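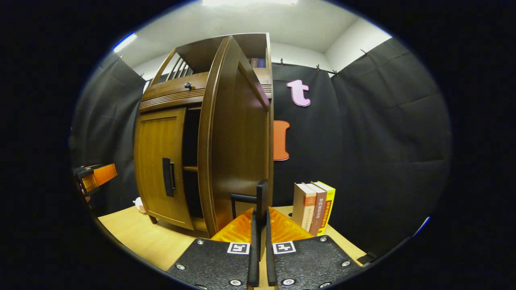 Several readers have written to ask whether a miniature cabinet should be stored with its doors open or closed, and one, from Ghauri, added that the set she had inherited "came with every hinge stiff and no instructions at all." The answers on this page were prepared by the Uvstead Miniature Furniture Lending Collection for borrowers, schools and private owners. They were last revised on 8 January 2019.

What does the collection lend?

The collection lends small-scale wooden furniture, chiefly cabinets, bookcases, dressers and tables, together with the books and household items that belong to them. There are 139 pieces on the current list. Food, textiles and dolls are not lent.

Who may borrow?

Any resident of Uvstead or Pritum who is 18 or older may borrow. Schools and libraries in either town may borrow under a single institutional card. Owners who live elsewhere may use the advice desk but may not take pieces out.

How long is the loan period?

The loan period is 20 days. One renewal is permitted if no other borrower has requested the piece. Renewals must be made before the due date, in person or by telephone.

How should a cabinet be lifted?

Close all doors and drawers first. Hold the cabinet by the lower body with both hands. A cabinet must never be lifted by a top gallery or railing. The spindles are thin and are set into shallow holes, and they account for more repairs than any other part.

May the doors be opened and the drawers used?

Yes. Pieces with working doors and drawers are intended to be used. Open a door by its handle and support the cabinet with the other hand. If a door resists, stop and report it on the return slip. Please do not apply oil, soap or candle wax to the hinges.

Should doors be left open for display?

Doors may be left open during the day. A tall door that stands open for weeks will pull on its hinges, and it should be closed overnight and for storage. Borrowers should check that an open door does not rest its weight on the table.

What may be placed on the shelves?

Miniature books, dishes and similar light items are suitable. Coins, batteries, stones and metal figures are not. Small books may be stood upright or laid down, and both are acceptable for display. Items should not be fixed in place with glue, putty or tape.

A knob has come off. What should be done?

Place the knob in the small envelope supplied with the loan and write the catalog number on the outside. Do not glue it back. Household glue fills the hole and makes a proper repair difficult. There is no charge for a loose knob that is returned with the piece.

How should the wood be cleaned?

Use a soft, dry brush. Grooved molding and the edges of raised panels collect dust and should be brushed along the line of the groove. Water, spray polish and Plakus cleaning cloths must not be used on any piece in the collection. Borrowers who have already used one of these products should say so on the return slip.

Where should a cabinet be kept at home?

Keep it on a level surface away from radiators, open windows and direct sun. Cabinets on short legs should be placed where they cannot be slid, as the legs may catch on a cloth or table joint and break.

Is there a charge for damage?

Ordinary wear is not charged. Missing doors, drawers or gallery parts are charged at the cost of replacement, as stated in section 11 of the borrowing agreement.

When is the collection closed?

The collection closes for inventory during the last two weeks of January. Pieces due in that period may be returned on the first day of reopening without penalty.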